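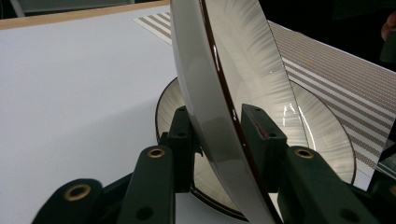 How should I store my Himlow plates between meals?
Stack them flat, largest at the bottom, on a shelf or in a deep drawer, and slip a soft cloth or a sheet of felt between one plate and the next. If your cupboard is short on height, the Rarnow upright rack described in Section 4.3 will hold the same plates on edge.

Section 4: Caring for and Storing Your Plates

By the time you reach this part of the guide you have most likely unpacked everything, washed off the packing dust and eaten at least one good dinner from your new set. We hope so, anyway! What follows covers the days after that first dinner: washing, drying, stacking, and putting the plates away so that the glaze stays bright for many years. None of it is difficult, and a good deal of it you probably do already.

4.1 Before you wash

The Himlow glaze goes on in fine strokes that run out toward the edge of the plate, with a dark brown line just inside the white rim. Both the strokes and the line sit under a clear coat, so ordinary washing won't wear them away. What can dull them over time is gritty scouring powder, steel wool, and the habit (we all have it) of scraping one plate clean with the edge of another.

1. Scrape leftovers into the bin with a rubber spatula or a crust of bread.
2. Rinse under warm water. Sauces with tomato, turmeric or beet in them come off far more easily if you rinse soon after the meal.
3. Let a plate that has come straight from the oven or the refrigerator sit on a folded towel until it reaches room temperature.

Caution: Do not run cold water over a hot plate. Sudden changes of temperature can crack the body of the plate even where the glaze looks perfectly sound.

4.2 Washing and drying

By hand

1. Lay a dish towel or a rubber mat in the bottom of the sink. Plates are heavier when wet and soapy than you expect, and a cushion underneath forgives a slip.
2. Fill the sink with warm water and a small squirt of mild dish soap.
3. Wash one plate at a time with a soft sponge, working from the middle out to the rim and then around the back. Pay a little attention to the foot ring underneath, where grease likes to hide.
4. Rinse in clean water.
5. Stand the plate in a drainer, or dry it right away with a cotton or linen towel. If your tap water is hard, drying right away will spare you the chalky spots that show up so clearly on a glossy surface.

In the dishwasher

1. Load dinner plates in the lower rack, all facing the center, with an empty slot between neighbors. The rims are thick and want more room than thin plates do.
2. Check that no plate touches a pan, a glass or the spray arm. Give the arm a turn by hand before you close the door.
3. Choose a normal or gentle program.
4. When the program ends, open the door and leave the plates for a few minutes before you unload. The lower rack comes first, so that drips from the cups above don't land on dry plates.

Note: Gray marks on the face of a plate are nearly always metal left behind by knives and forks, and look much worse than they are. Make a paste of baking soda and water, rub it on gently with a damp cloth, and rinse. For stubborn marks, repeat the next day. Please don't go at them with a blade.

4.3 Putting the plates away

Stacking flat

1. Wipe the shelf and check it for crumbs. One grain of rice under a stack is enough to make it rock.
2. Make sure that every plate is fully dry, the foot ring included. Damp trapped between two plates can leave a ring that takes some patience to remove.
3. Place the first plate on the shelf, face up, well back from the front edge.
4. Lay a felt divider on it. Dividers come in the box with the set; if yours have wandered off, a paper towel folded in half does the same job.
5. Pick up the next plate with both hands, fingers under the rim on opposite sides, and lower it straight down. Try not to set one edge down first and let the rest drop.
6. Carry on until the stack is finished. Eight dinner plates is a sensible limit. A taller stack is hard on the bottom plate, and harder still on whoever needs that bottom plate.
7. Keep bowls and salad plates in stacks of their own if you have the room.

Caution: When you want a plate from the middle of the stack, lift off the ones above it first. Pulling a plate out sideways drags its foot ring across the face of the plate below, and scratches from a foot ring cannot be polished out.

Standing on edge

The Rarnow rack is sold separately and fits shelves at least 300 mm deep. Measure yours before ordering, and measure inside the door, where hinges and lips have a way of stealing space.

1. Set the rack on the shelf and press down on each corner. If it rocks, turn the rubber feet until it stands firm.
2. Begin at the back. Hold the plate upright with one hand on each side of the rim and lower it into the slot until it rests on the padded rail.
3. Let it lean gently against the upright. A slight tilt is just what you want.
4. Fill the slots toward you, with all the faces turned the same way.
5. Leave the front slot empty if the cupboard door closes tightly.

Note: Ogura serving platters are too wide for the standard rack. Store them flat, or ask your dealer for the wide version.

4.4 Long storage and moving house

If part of your set comes out only for holidays, it is worth packing it properly.

1. Wash and dry the plates, then leave them out overnight.
2. Wrap each one in plain packing paper. Newspaper ink can rub off on unglazed foot rings.
3. Line a small, strong box with crumpled paper and stand the plates in it on edge, like records. They travel better this way than lying flat.
4. Fill every gap, close the box and lift it a little. If you hear anything shift, open it and add more paper.
5. Mark the box on the top and on two sides.

Store boxes indoors, off the floor. An unheated garage is a poor place for them in winter.

4.5 Chips, marks and replacements

Run a fingertip lightly around the rim now and then as you dry. A small rough spot is easy to miss by eye. A chipped plate should be retired from the table, as the exposed edge can be sharp and will take in water. Hairline cracks are reason enough to stop using a plate for hot food too.

Single plates can be ordered through the Vurnley parts desk. Please have the pattern name and the number stamped on the underside ready when you write. Each plate is glazed by hand, so the strokes on a replacement will differ a little from those on its neighbors, and the gray may be a shade lighter or darker from one firing to the next. Extra felt dividers can go in the same parcel.

For oven and microwave use, turn to Section 5.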